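5. Setting up the display stand

The Motunholm stand is meant for table-top use. It holds spectacles and other light items on arms at the top of a single pole. Read this section through before you unpack the arms.

Choose a flat table and cover it with a foam sheet or thick paper. If you expect to move the stand often, rule a light pencil grid on the covering so that you can put the base back in the same spot.

1. Lay the base on the covering with the raised rim facing up. Check that it does not rock.

2. Screw the pole into the centre of the base by hand. Stop when it is firm. Do not use pliers.

3. Push the hub on to the top of the pole until it clicks.

4. Fit the arms to the hub one at a time, working from opposite sides. The curved ends point upwards.

5. Turn the hub through a full circle. If it catches, take it off and fit it again.

CAUTION: Do not lift the stand by its arms. Hold the pole low down, close to the base.

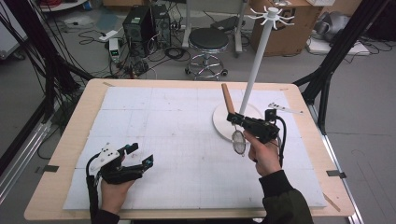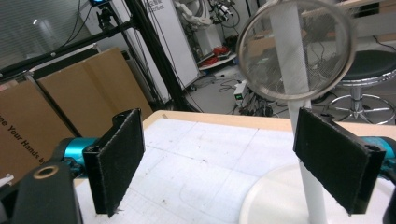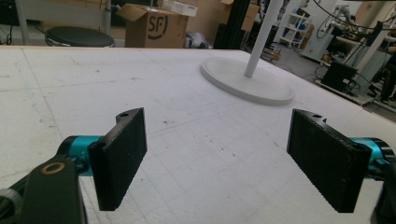

Fig. 11. The stand on a covered table. The base lies flat and the pole rises from it.

Hanging spectacles

6. Wipe the lenses before hanging. Use a dry cloth on the pole and arms as well.

7. Hold the spectacles by the frame and lower them on to an arm. Keep the lenses clear of the pole.

8. Load opposite arms in turn. A stand with all its weight on one side can tip if the table is knocked.

9. Leave at least 12 cm between the base and the edge of the table.

Note: Thin wire frames slide more easily than plastic ones. Hang them well inside the curve of the arm.

Other items

A small strainer or similar light item can also go on the stand. Hang it singly and take the spectacles off first, as a metal rim can scratch lenses.

Taking the stand down

10. Remove every item, then the arms, then the hub.

11. Unscrew the pole and store it flat. Keep the arms together in the bag supplied.

Spare arms are sold in packs of two. To order, write to Maite Figueroa at Carrasco and quote part 92. For cleaning the base, see section 6.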